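## 4.2 公開実演における縫合課題の観察

Follar社の施設公開は5月に行われ、著者らは一般来場者と同じ枠で午後の実演を見学した。来場者の定員は500名で、縫合課題の実演には45分が割り当てられていた。使用されたのは同社の縫合支援システムSakikで、会場の掲示には「自律縫合」とあった。本節では、この語がどこまでを指しているのかを検討する。

実演は、操作者が初期位置を合わせ、刺入点を画面上で指定したのちに始まった。針の通過から結紮までは術具が連続して動いたが、その間も操作者はコンソールを離れず、フットペダルに足を置いていた。ペダルが単なる停止用なのか、動作区間ごとの承認を兼ねるのかを質問したところ、回答は「安全のため」にとどまった。両者の違いは自律性の評価に直結する。区間ごとに人が承認しているのであれば、Sakikは前章の分類で条件付き自動化に当たり、掲示の表現は過大である。

配布資料には、Flenico評価系での累計試行2,023回という数字が載っている。このうち、人の介入なしに結紮まで完了した試行は611回とされる。成功率として別に掲げられた値は、介入ありの試行を分子に含めたものであった。脚注を読めば区別できるが、会場のスライドに脚注はなかった。また、試行の中断をどう数えたのかは資料のどこにも書かれていない。針の持ち直しを1回の失敗とするか、同じ試行の続きとするかによって、この種の値は大きく動く。

観察条件にも制約が多い。来場者に示された近接映像では、下側の術具が手前に大きく入り、その軸はぼけて写る（図3）。右側の暗部では組織の輪郭が影に溶け、奥にある糸の端も読み取りにくい。針の軸とみられる細い線と糸の重なりを、この視点だけから追うのは難しい。縫合の質を論じるには刺入の深さと糸の張力が必要だが、いずれも映像からは得られず、同社も計測値を公開していない。結び目が見えることと、それが十分な強度をもつことは別の問題である。

比較のため、Mensah研究所の公開日に見学した手動操作の実演にも触れておく。同研究所では操作ログが画面の脇に表示され、人の入力が入った時点を見学者が確認できた。課題も組織の条件も異なるため、所要時間の優劣は論じない。ただし、介入の記録を同時に見せることは技術的に困難ではなく、Follar社の実演でそれがなかったことには説明が要る。

**図3** 縫合課題の近接像。上方の持針器が閉じた先端で細いものを把持し、下方の術具の先端には弧状のループがかかっている。右下は結紮を終えた糸。

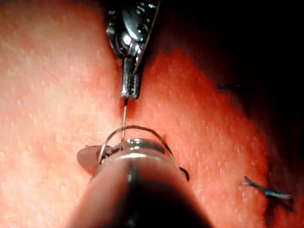
以上から、本稿では当日の実演を自律縫合の実証例として集計に含めず、介入の有無が不明な事例として扱う。ペダル入力の記録が公開された場合には、次章の表の該当行を改める。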